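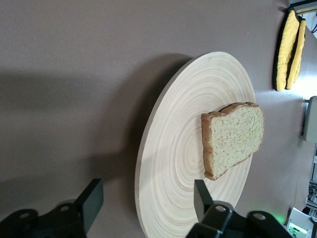 slice on the bamboo plate

crumbhound
OK so I need opinions from people who bake more than I do. I've been making the Brannigan sandwich loaf every weekend since August and I finally have a crumb I can live with, but my wallet is starting to complain. Is anybody else paying Grustard prices for bread flour? I worked out that I've gone through 277 dollars on flour and seeds since I started, and I could've bought a whole lot of store bread for that. The taste is better, I'll give it that much, but my husband says he can't tell the difference once there's mustard on it (he's wrong).

oldmillroad
Buy the big sack. I split one with my sister and we keep it in lidded buckets in the basement. Grustard is fine flour but you're paying for the bag.

crumbhound
No basement! I have one cupboard and the cat sleeps in the bottom of it.

ryeandshine
I'm going to disagree with oldmillroad here. Big sacks are great if you bake every other day. I got one two years ago and the last third of it smelled like crayons. Get the small bags of Prurano when it's on sale and put them in the freezer overnight first, in case of bugs. Also what pan are you using? The Brannigan recipe is written for a long one and mine always came out squat until I scaled it down. I do 558 grams of flour total now and it fills my pan right to the top.

tuesdaytoast
558?? That's so specific lol

ryeandshine
I got there by messing up a lot — 600 mushroomed over the sides and 500 looked like a brick. I wrote 558 on the fridge and I'm sticking with it.

oldmillroad
Crayon smell means it was whole wheat, I bet. White flour keeps forever. I've never frozen a bag in my life and I've had zero bugs.

ryeandshine
It was half white, and it still went off. And the bugs thing is luck, sorry. Ask anyone who's had moths in the pantry.

tuesdaytoast
Can we talk about slicing though, because that's where I lose it. Mine come out like doorstops on one side. I bought the Widcombe slicing guide and the slots are so wide the knife just wanders around in there.

crumbhound
Wait till it's all the way cold! I leave mine until Wednesday if I bake on a Monday night, and it cuts so much cleaner. I know, I know, you're supposed to eat it fresh. Half of mine gets toasted anyway.

oldmillroad
Two days is stale bread. Three hours on a rack is plenty.

crumbhound
Not for a seedy loaf, mine tears if I rush it. Going to try the 558 this weekend in the short pan. ryeandshine, is that with the seeds counted or without?

ryeandshine
Without. Seeds go on top of that, and soak them first or they'll drink all your water.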